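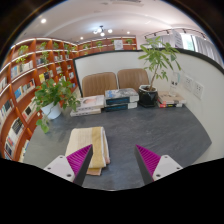
One customer wrote to us that the pads on his gripper had "gone shiny and started letting go of things," and wanted to know whether he needed a new gripper. He needed two pads and a screwdriver. So does nearly everyone who writes in with that question, and we have stopped trying to sell them grippers.

Stondari Replacement Finger Pads, ribbed, magenta
Fits Stondari hand-held and arm-mounted two-finger grippers
Sold in pairs, left and right
Screws included. You will drop one.

About the pads

The ribs run at an angle so that a soft edge, a folded towel for instance, has something to catch on when the fingers close. With use the tops of the ribs round over and the pad gets a polish. It looks nicer that way and grips worse. Cloth shows it first, then paper, then anything with a glaze. If your gripper still picks up wooden blocks but has lost interest in laundry, look at the pads before you open the settings menu and start turning up the force.

The color is magenta. We get asked about black. Black pads were made for a while and were very hard to find under a bench.

Changing them

Power the gripper down. On the hand-held version, take the battery out as well. The switch is right where your palm goes.

Open the fingers all the way and wipe the mounting plates. Back the screws out a little at a time, working across the plate. The screws are small and the heads are soft, so use the driver that came in the Vurnitz tool roll or one that fits as well. A driver that nearly fits will work exactly once.

Lift off the old pad. If it sticks, warm it with your hand for a minute and peel from the tip. Please don't use a knife – the plates scratch, and then the new pad sits crooked and you write to us about that.

Check the letter molded into the back of the new pad. L goes on the left finger as seen from the grip. Swapped pads bolt on perfectly well, with the ribs facing the wrong way, and we have had units come in for "repair" with no other complaint.

Start every screw by hand, then snug them down. Close the fingers slowly and look for light between the pads at the tips. A thin even line is fine. A wedge means one plate is not seated.

Run the zero routine from the Tan setup utility before you pick anything up. It takes 2 minutes. Skipping it saves 2 minutes.

Care

Wipe with a damp cloth and plain dish soap. No alcohol, no brake cleaner, no silicone spray, whatever the forum says. Towels and fleece leave lint between the ribs, and an old toothbrush gets it out. We suggest a brushing every 200 cycles on fabric and a proper look at the ribs at 800. On hard parts you can go longer. Our longest-lived bench pair reached 2,356 before it dropped a mug, and we liked that mug.

Store spares flat and out of the sun. A pad that has spent February bent in a coat pocket will remember it.

Compatibility

Fits all Stondari two-finger models with the flat plate. Does not fit Hokumance fingers, which use a clip. People have made it fit with tape, and those people are not covered by the warranty.

Returns

Unused pairs can come back in the bag. We can't take back one pad.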